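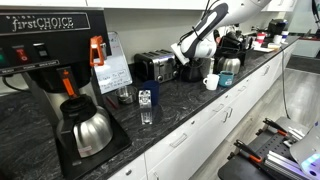
Coffee brewer and carafe on a granite counter

Looking After Stone Counters in a Shared Kitchen

Granite is hard to damage but easy to stain, and coffee is one of the usual culprits. Most of the care comes down to wiping often and using the right cleaner.

For daily cleaning, use warm water, a drop of plain dish soap and a soft cloth. Rinse the cloth, wipe again and dry with a towel. Soap left to dry builds up into a dull film, and people then scrub at it with something too strong.

Keep vinegar and lemon juice off the stone, along with bathroom sprays meant for lime scale. When you descale a kettle or coffee maker, do it in the sink or put a tray under it.

To check the sealer, put a spoonful of water on the counter and leave it for 25 minutes. If the spot under it has turned darker, it is time to reseal. Try this near the sink and again in a corner that gets little use, as the two often give different results. 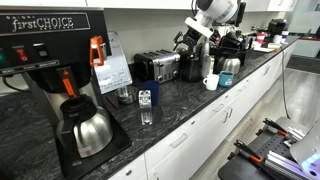
Old coffee stains need a poultice. Mix baking soda with water to a thick paste, spread it over the mark, cover with plastic wrap and tape down the edges. Leave it overnight. Scrape it off with a plastic spatula and rinse. A deep stain may take 3 rounds.

Pull small appliances forward once a week and clean behind them. Grounds collect there, and so do drips that have run along the backsplash. Unplug first and let anything hot cool down.

Drawer fronts below the counter catch drips too. Wipe them from the top down, and go behind the handles with an old toothbrush.

Sarahí Pacheco wrote in to ask about sealing over a stain. Don't. Get the stain out first, let the stone dry for a full day, then seal.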